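Garment handling rules (robotics) 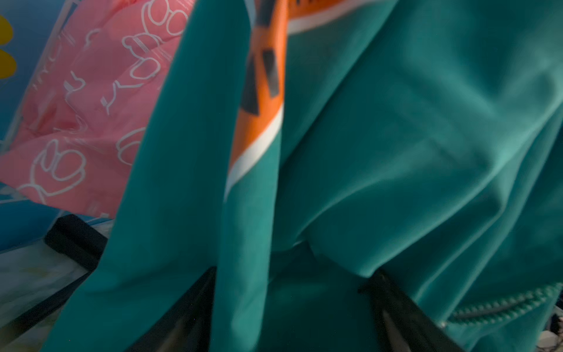

Maintained by the Textile Handling Section, Kazmi Department of Applied Automation

Garment handling rules are the written limits and procedures that govern how a robot arm grips, lifts, moves and releases clothing. They are used in laundries, clothing return centers, sorting plants for used textiles and research laboratories. The rules cover the condition of the gripper, the choice of grip point, the force and speed of the arm, the records kept of each attempt, and the actions of the person supervising the station. They are separate from the machine safety requirements of a site, which take priority where the two differ.

Background

Early handling rules for clothing were adapted from those written for boxes and molded parts. These assumed that an object keeps its shape when held and that its position can be stated as a single point and angle. Cloth meets neither condition. A garment changes shape when gripped, hides parts of itself in its own folds and may lie under or over other garments of a different weight and finish.

The Plarko rules, first issued in November for use at the Skastano sorting hall, were written for cloth from the start. They replaced the single grip position with a grip region, meaning an area of cloth within which any closure of the fingers is acceptable. The Cliltex handling code, issued later, kept the grip region and added limits on hardware such as zippers, snaps and buckles. Most local rules now draw on one or both texts. The current Plarko revision took effect on 5th March.

Scope

The rules apply to arms fitted with two-finger grippers. Suction cups, needle grippers and roller grippers are outside the scope and are covered by site instructions. Garments that are soaked, greasy or contaminated are also excluded, as are leather and fur.

Terms

Bunch grip: a closure in which cloth is gathered between and around the fingers. Permitted for transfer, but not for folding or hanging.

Edge grip: a closure on a hem, cuff or collar, with no more than 2 layers of cloth between the fingers. Required for folding.

Hard trim: any part of a garment that is stiffer than the cloth and could be damaged by the fingers or could damage them. Zippers, snaps, buckles and rivets are hard trim. Printed bands and sewn stripes are not, unless they contain metal or rigid plastic.

Carry-along: the unplanned lifting of a second garment with the first.

Gripper condition

Fingers are inspected before each shift. The inner surfaces must be free of burrs, adhesive residue and loose thread. A fingertip with a chip or raised edge is replaced, and filing in place is not allowed. Tapered tips are preferred for mixed piles, where they enter folds with less displacement of the surrounding cloth. Square tips are acceptable on flat stacks.

After 2,000 closures the finger pads are removed and measured. Pads worn unevenly are replaced as a pair. The closure count is reset only when both pads have been changed.

Selection of the grip region

The grip region is chosen on the uppermost garment that can be separated from its neighbors. Smooth or lightly shiny cloth needs a deeper fold between the fingers than cotton knit, as it slides out more easily under load. The region must keep a clearance of 6 millimeters from hard trim. In a teal garment with a curved zipper, such as the one shown, the clearance is measured from the teeth along the surface of the cloth. A straight-line measurement across a fold can place the fingers much closer to the zipper than intended.

Color contrast between garments may be used to find a boundary, but it is not enough alone. A band or stripe within one garment can differ from the main cloth as strongly as one garment differs from the next. The orange band and white stripes on the teal garment are a case of this kind, and a system relying on color would be liable to divide it in two. The Plarko rules therefore require a second cue, usually depth or the continuity of a fold. Printed cloth with line drawings, like the pink piece beside it, is treated in the same way.

Motion limits

The fingers close at no more than 40 percent of rated speed once they are in contact with cloth. The first part of the lift is vertical where the station allows it, and is followed by a pause. The pause lets hanging cloth settle and gives the system time to check for carry-along. If a second garment is found, the arm lowers the load and opens. Shaking to drop the extra garment is prohibited under Cliltex and permitted under Plarko at reduced speed.

Release takes place with the lowest part of the garment touching the receiving surface. Dropping from height is allowed only into a bin with soft sides.

Wrist cameras

A camera mounted at the wrist should show both fingertips through the full range of opening. Hanging folds may block the view of cloth behind them, and moving edges may blur. An image in which the grip region cannot be judged is marked "unclear" in the record. It may not be counted as evidence of a good grip.

Records

Each attempt is logged with the grip type, finger opening, force reading and result. Four results are recognized: held, slipped, carry-along and stopped. Repeated attempts on the same garment are logged separately. Damage is reported on its own form with the garment kept for inspection.

Criticism

The fixed clearance from hard trim has been criticized as too large for children's clothing, where it may leave little usable cloth near a front opening. A proposal to scale the distance to garment size was considered for the current Plarko revision and deferred. Users of both texts have also objected to the differing treatment of shaking, which requires stations shared between programs to keep two sets of motion settings.

See also

Bin picking
Edge detection in cloth
Gripper pad wear
Textile sorting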